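Bikes & Touring > Hire > Luggage and Bags

Skerker Rear Pannier Set (hire or buy)

2021-11-07, by Waqas Dogar

When you ride for one day, a small rucksack is enough. When you ride from one town to the next, and sleep in a different bed every night, the weight must go on the bike. For this we keep the Skerker rear pannier set. We have used it on our own hire bikes since June, on the hill roads above Drarkdale and on the old canal path, and now we also sell it new from the shop.

The set is 2 bags, left and right. Together they hold 55 litres. The bags close by rolling the top down three times and pressing the clip. Please do roll it three times. With one roll the clip will close, but rain will find its way inside.

Each bag hangs on the rack by two hooks, and a third hook at the bottom stops it from swinging. The hooks come set for our Flonex touring bikes. If you bring your own bicycle, tell us the thickness of the rack tube when you book and we will change the inserts before you arrive. It is a small job but we cannot do it well when six people are waiting at the counter.
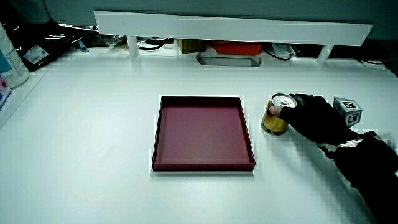 Gold-coloured can with a silver-white lid, next to the red tray.

How to load the bags

Put heavy things at the bottom and close to the wheel. Tools, lock, food and spare shoes go there. Clothes go above. Try to make left and right nearly the same weight, because a bike that pulls to one side is tiring by the afternoon, and on a fast descent it is not pleasant at all. Things you want during the ride should be in the small outer pocket, which is on the left bag only.

Food in hard containers should be wrapped in a shirt or a towel. A customer once returned from the Gál road with jam in every corner of the bag, and we were cleaning it for two evenings. The inside is smooth and can be washed by hand with warm water and a little soap. Please do not use a machine, as the heat damages the coating.

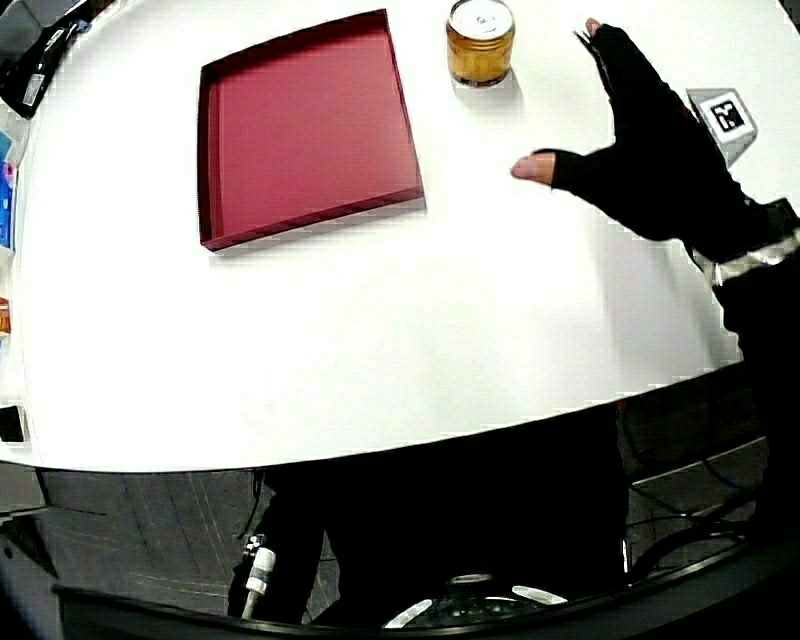
The maximum load is written on a label inside each bag, and it is for the bag only. Your rack has its own limit, which can be lower. On our Flonex bikes the rack is stronger than the bags, so you have nothing to calculate. On electric models the battery sits under the rack, and you must lift the bag a little when you take the battery out for charging. After one or two days it becomes a habit.

Heel space is the other question people ask us. If you have large feet, slide the hooks one position to the back. You need a small key for this, and it is in the outer pocket. 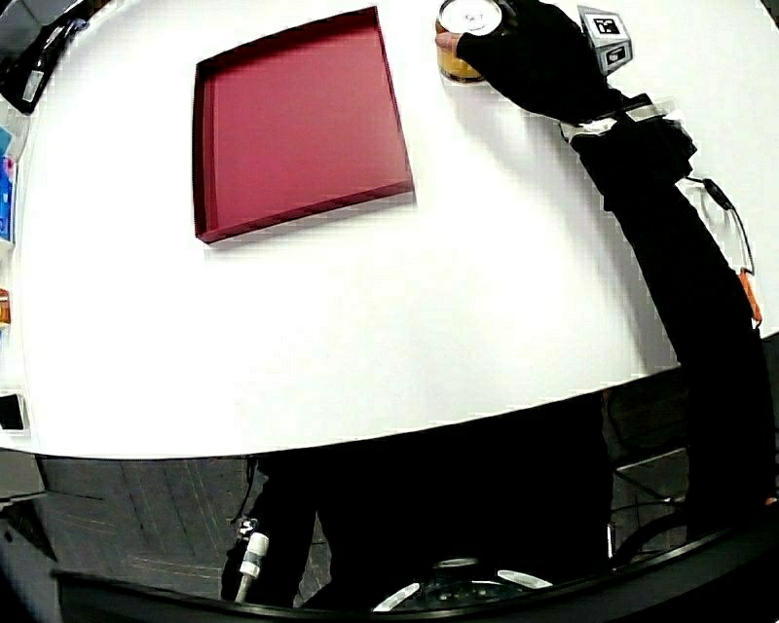

Wear and repairs

Our oldest set has done more than 1,000 kilometres. The fabric is still good. The lower hooks became loose after the first 300, so we now tighten them each time a set comes back to us. If you buy the set, please check these screws yourself after your first long ride. Spare hooks and clips are in the shop, and we post them also.

A small hole can be closed with the patch from the repair kit. Clean the place, let it dry fully, and press the patch for some minutes. Larger damage you should bring to us.

Hire conditions

The set is hired by the day or by the week, with a deposit which you get back on return. Sand and mud are normal and cost nothing. Lost hooks must be paid. Colour is black or dark green, and we cannot promise which one. 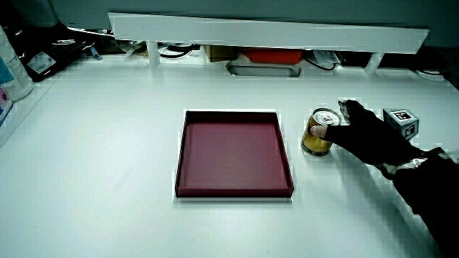
The maroon tray and the gold-coloured can on the white table.

You can collect the bags from the Drarkdale shop on the evening before your ride, if you write to us first.

Related items
Skerker handlebar bag, small
Rain covers for panniers (pair)
Flonex touring bike, weekly hire
Child seat, rear mount
Route card: Drarkdale to Gál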